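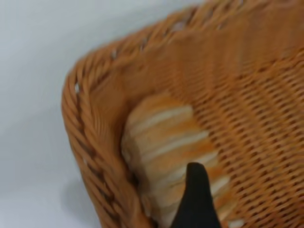 Tape bench, 14 Aug 2021

Reel 878, Dranent live at Vikthorpe, second attempt.

The first attempt is in the May pages under the heading "fine, will sort tomorrow." Tomorrow took until now. The reel has been sitting on the bench shelf in its box with my own note on it saying DO NOT PLAY, which I had read several times and obeyed without ever wondering what I was supposed to do instead.

For anyone picking this up cold: Pillai are cutting the feature documentary on Dranent, and we are doing the archive audio. Dranent are the duo who gave one interview in their entire career and spent most of it discussing a bus timetable. This makes them a wonderful subject for a film and a terrible one for anybody who has to find forty minutes of them talking. What we have in place of talking is the Vikthorpe show, recorded off the desk by the club's own engineer, with a room mic on the other channel because he was a decent sort of man or because he had a spare input. The fans trade a cassette copy of a copy of this. It sounds like somebody washing a drum machine. The reel is supposed to be the master.

Condition. Quarter inch, back-coated, no manufacturer's name on the box or on the leader. Squealed in May after a few turns and left brown paste on the guides. I cleaned the paste off with alcohol and my good mood went with it. Edges look even, no cinching that I can find, one splice near the head that has oozed a bit. Spooled it by hand past the splice and remade it with fresh splicing tape. The old adhesive came away like jam.

Baked it in the dehydrator, low and steady, 8 hours, turned over halfway. Then left it alone to cool for as long again. I am recording that I left it alone because I have previously recorded that I would leave a tape alone and then there was a different handwriting on the page below, being cross with me.

Cleaned the heads and guides, checked the machine with the alignment tape, touched up azimuth on the right channel. Replay EQ is a guess. The box says nothing about it, and there are no tones. There is a drawing of a fish.

Pass one. No squeal. Let it run to the end without stopping, monitored on headphones, captured flat at 24-bit, 96k. Guides clean enough at the end: a light tan smear on the wiper, nothing on the heads to speak of. I had told myself I would be pleased with anything that got past the first song. It got past all of them, and then it kept going through the crowd leaving and somebody coiling cables and whistling.

Speed. The whole thing is sharp. I noticed it on the second number, where the bass line sits a bit under a semitone above the record. Now, a live show can be sharp. A band can do as it likes. But these are two people with a rack of synths tuned to one another and a voice over the PA at the start welcoming everyone to Vikthorpe in the tone of a startled hen, so I think we can say the deck was running slow when it was recorded and ours is running right. I used the mains hum on the room mic as a yardstick. It is under the intro, before anybody plays, and it is steady. Pulled the capture down until the hum sat at 60, then played the bass line against the record again. They agree. I was so pleased about this that I went and told the coffee machine.

The drift is small over the length of the reel. I corrected it in one gentle slope and did not try to be clever with it. There is a longer story in this notebook, further back, about me being clever with drift.

Desk channel. Clean, dry, very close. The vocoder is much louder than on any of the bootlegs and you can make out words, which the fans will be thrilled by until they hear what the words are. Left a high-pass at 80 Hz on the listening copy only, to get rid of the stage thump. The archive file stays flat. I will write that again for the benefit of the person who asked me last time for "the archive file but with the nice EQ": the archive file stays flat.

Room channel. Hissy, boomy, lovely. You hear the place. You hear a glass go over and a small cheer for it. There is a man near the mic who explains to his companion, throughout, how the synths work, and he is wrong throughout. Pillai will want him gone. I would keep him. He is the nearest this film has to a narrator.

Tried lining the two channels up so they could be mixed. The room mic is late by the depth of the room, as you would expect, and sliding it forward to match takes all the air out of it. Slid it halfway. This is not a method. It sounds right, and I have put the offset in the session notes so that somebody can argue with it.

Dropouts. A handful on the desk channel near the head, next to the old splice, and one nasty one in the middle of the long piece that closes the first half. It goes dull for the length of a breath and comes back. Pass two did exactly the same in the same place, so it's the tape. I patched the listening copy with a bar from the repeat, which on this kind of music is either cheating or the whole point. Marked it clearly. The archive file has the dropout in it, because see above. 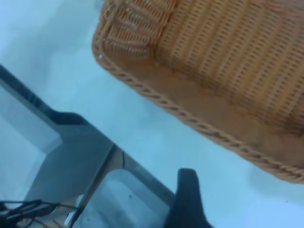 Does a reel have to be baked again if we need another transfer later on?

It depends on how long it has been since the last bake. The effect wears off over a matter of weeks as the binder takes moisture back in from the air, so a tape that played well right after baking may turn sticky again. Test a short stretch by hand before threading it up, and bake again only if it drags or sheds. Acetate tape should never be baked at all.

(I've copied that out in full because it gets asked every time a producer visits, and I would like to be able to point at a page.)

Jagadeesh Bhat came by in the afternoon with the picture cut on a drive. He is assistant editor over there, and he had been told the concert section would be "basically silent with some music under it," a phrase I have underlined here so I can find it again when I'm old. Played him the opening. He asked to hear it again and then asked whether the film could just be this. I said that was above both our pay grades but I'd put it in the notebook.

His problem is sync. The only moving pictures from Vikthorpe are silent, shot from the balcony by someone who kept stopping to save film. Short bursts, no slate, no clock. The plan had been to lay whatever song fit over whatever burst looked energetic. With the speed fixed we have a fair chance of doing it properly. We took the burst where one of them hits the big cymbal stand with his elbow, went looking for a big cymbal with no musical reason to exist, and there it was, in the quiet part of the fourth number, followed by the man by the mic saying "that's a filter." Slid the picture under it. Their hands landed on the keys with the notes all the way to the end of the burst. I don't get many of those.

The second burst we tried didn't match anything. The third matched beautifully and then, on a closer look, the singer was wearing a different jacket, so it's either another night or the world's fastest costume change. Jagadeesh is going to ask the balcony person, if the balcony person answers letters.

He also brought the rough trailer. It uses the bootleg. It uses the bootleg pitched up, for energy. I said nothing and I would like credit for that. Told him he can have the desk channel for it as soon as there is a signed form from Dalis, who hold the rights to the live recordings and who reply to email in the manner of a lighthouse. No audio leaves here before that form does. He agreed and looked at my USB sticks in a way I didn't care for.

Files. Archive capture, both channels flat, pass one and pass two, on the main store and copied to the cold drive. Checksums made and checked. Speed-corrected version next to it, with the correction written in the notes so it can be undone. Listening copy with patch and high-pass, labeled LISTENING COPY, in capitals, at both ends of the name.

Reel back in its box, tail out, in a fresh bag. Old DO NOT PLAY note crossed through. Wrote the bake date on the new label and then smudged it, so wrote it again.

Still to do:
Ask Pillai whether they want the crowd leaving. The whistling is in tune, which is more than the deck was.
Find out if there is a second reel. The encore is missing and the fish on the box has an arrow through it pointing right, and I've started to think of that as a clue.
Chase Dalis about the form.
Order wipes. I've been using the soft ones from the lens drawer and somebody is going to notice.
Send Jagadeesh the offset and the cymbal time, written down this time.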